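Home Notebook People Protocols Archive Search

2018-06-04

Posted in: Bench Notes > Simulation > House Rules

Spent most of today on the rules document and very little on the robot, which I was grumpy about until mid-afternoon and then sort of got into. Annapurna wants one set of rules for the gear task that covers the simulated cell and the real one, and she wants it before the Odex people come in September. So this is me thinking out loud, and if you're reading this and you disagree, write in the margin, I do read the margins.

Where we are. The gear task in Kurup is the same as it was last week: board with a row of gears on it, spare gears on the table, one arm, one gripper. Everyone who has run it has their own idea of what counts as a legal episode. Quang stops the run if a gear gets nudged. I don't, I let it go and sort it out in the log. Annapurna stops it if the arm goes anywhere near the board with the wrong joint! All three of us have been putting results in the same spreadsheet, and I got a sinking feeling when I noticed.

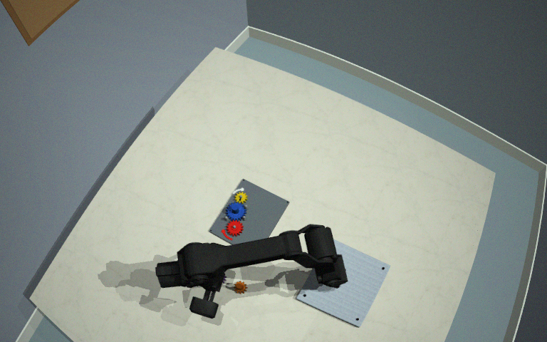

So, first rule, and I think the one we all agree on: the whole arm counts. We've been writing clearance as if the only part that can hit anything is the fingertips, and every tolerance in the old sheet is measured from the tool point. That is fine for a tidy top-down pick and useless the moment you fold the arm down low and have a long link sitting close over the work. New wording, draft:

"Clearance is the smallest distance between any part of the arm and any part of the work, including gears that are not being picked."

I had 20 mm in there as the number for free travel. Quang says that's way too generous for the sim and too tight for the real cell, where the cable bundle sags. He's right about the cable. I've left it at 20 for now with a note to measure the sag properly (somebody please find the long calipers, they are not in the drawer marked long calipers).

Second thing, loose parts. The old sheet from the Ustolport days says parts have to start in "designated positions" and then never designates any. I pulled the start positions out of the logs to see how much they really wander. 3,118 resets on disk, and in almost all of them the spares land somewhere the arm can get to without doing anything ugly. The leftovers are the trouble. A spare ends up tucked in close to the base or hard against the board, and then the planner comes at it sideways, and then somebody (me) calls that a failed policy when really the setup was never fair in the first place.

Proposal: a start is legal if a straight-down approach to every loose part exists with the clearance above. If it doesn't, reset and don't log it as a failure. Log it as a bad start. I want a separate column for this. I know we have a lot of columns.

Quang asked if this makes our numbers look better than they are. Fair question and I didn't have a great answer on the spot. What I think now, after lunch, is that it's okay as long as the bad starts get reported in the same table as the rest, right next to them, same font size. If we hide them in an appendix then yeah, that's cheating.

Third thing, and this one turned into an argument, a nice one though. Home pose between moves. I've always been lazy about it and just let the arm go from wherever it is to wherever it's going next. Annapurna says every move starts and ends high, gripper up, tool pointing down, no exceptions, in sim too. Her reasoning is that people copy what they see working. If the sim lets you sweep low across the table then the person who learned on the sim will sweep low across the real table, with a real hand near it. I said sim isn't a safety case. She said she never claimed it was, she said it's a habit. I lost that one.

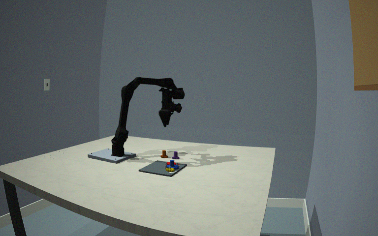 Anyway, wording so far:

"Between any two task moves the arm returns to a raised pose with the tool vertical. Lateral travel happens at that height only. Descend straight, ascend straight."

It costs time. I ran a batch both ways this afternoon and the raised version adds 2 seconds a cycle, more or less what I'd have guessed, and I can live with that. What I can't live with is the planner's opinion of what "straight" means. It does a little hook at the bottom of the descent, every time, and I'm fairly sure it's the old Vuven smoothing still switched on in the config. Need to check whether turning it off breaks the other task. It probably breaks the other task.

Things I haven't decided:

- Does a nudged gear end the episode? I'm leaning toward no if it stays meshed and yes if it leaves the board. Quang wants yes always. Could do two grades of contact and keep both of us happy, but then someone has to judge the grade, and on a Friday-type afternoon that someone will get sloppy.

- Who can override. In the real cell it's whoever has the stop button and that is not up for discussion. In the sim we've got no rule at all, and I've definitely killed runs I was bored with. Those are in the logs as "aborted" with no reason given. Sorry. From now on the reason field is mandatory and "meh" gets rejected (I already put the check in, try it).

- Speed caps. The real arm has one, set in the controller, and the sim arm has whatever was in the file when we got it. I'd like them to match. Annapurna would like the sim one slightly lower so nothing learned there ever asks for more than the real arm will give. I kind of love that, need to see what it does to the training time first.

- Camera views. If you report a contact, say which view you judged it from. I've been fooled by the top view more than once, a link that looks like it's lying right on a part can be well clear of it. Side view or the distance readout, please, and for anything borderline use the readout.

To do before I go home: turn off the smoothing in a copy of the config (a COPY), rerun the batch, send the draft to Annapurna. Quang is taking the start-position check and says it's an evening's work, so I've told him to take the rest of the week.

Oh, and version numbers. The draft is version 2. There is a file called version 2 already on the shared drive that is something else entirely, from before I got here, and it has a section on forklifts. Renaming ours tomorrow.

Filed under: rules, gear task, clearance, home pose
2 comments Share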